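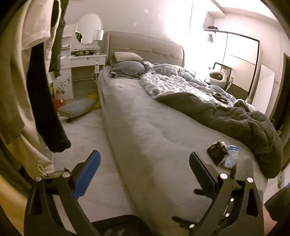
Student Projects > Home Economics > Sleep and Bedding

How Often Do We Change Our Sheets?
by Geeta Grewal

My grandmother in Tasness changed every bed in the house each week, and I grew up thinking everyone did (they don't!). For this project I handed out 400 forms at school in July and got 283 back, which made me very happy. Most people said every two weeks, a few said "when Mom notices," and one kind neighbor wrote me a whole page about line drying. I'd love to ask again in winter, when flannel comes out.

Comments

Dorin Marinescu: Lovely work, Geeta. Did you ask about pillowcases?

Ubaldo Morelli: Every 3 weeks here, and now I feel guilty.

Contact | © Prarkdale Student Projects | Back to top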